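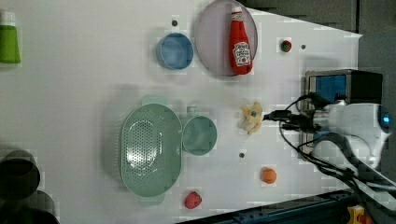 I'd been after a plain white table for the back kitchen for the best part of a year, and in the end I bought the Rarnholm, mostly because my neighbour Leonor Macedo had one and I kept putting my tea down on it and thinking, well, this is nice. It cost me 204 pounds with delivery, which made me wince a little, but I've had it since June and I feel I can say something sensible by now.

First, the colour. It's a proper plain white, and I do love how everything looks on it. A blue bowl, a pale purple plate, even a red ketchup bottle lying on its side looks rather cheerful against it! My old table was dark and swallowed everything, so I was forever hunting for the teaspoon I'd just put down. No such trouble now.

It is a big old thing, mind. I measured the spot three times and still had to shift the dresser along before I was happy. The upside is that you can have the small oven standing at one side and still lay out plates and bowls and bottles without playing draughts with them. When my granddaughter comes round we set up her play food and run a café, and she can serve me a strawberry on it while my real lunch is still going on (the service is slow but the manager is very charming).

Now, cleaning. A damp cloth and a drop of washing-up liquid does for nearly everything. Beetroot I would wipe up straight away. I left some for an afternoon and it took me two goes with bicarb to shift it, and I can still find the place if the light's right. Crumbs show up dreadfully, so if that sort of thing bothers you, you may be happier with something speckled.

Putting it together took me 90 minutes with Leonor holding the legs. The instructions are all drawings and the drawings are tiny. The Allen key that comes with it is a miserable little object and I'd use your own.

I did look at the Mabula as well, which has a drawer, and I still think wistfully of that drawer. But it came up narrower and I'd have lost the room for the oven, so there we are. I'd buy the Rarnholm again, and I've already told my sister to measure her kitchen.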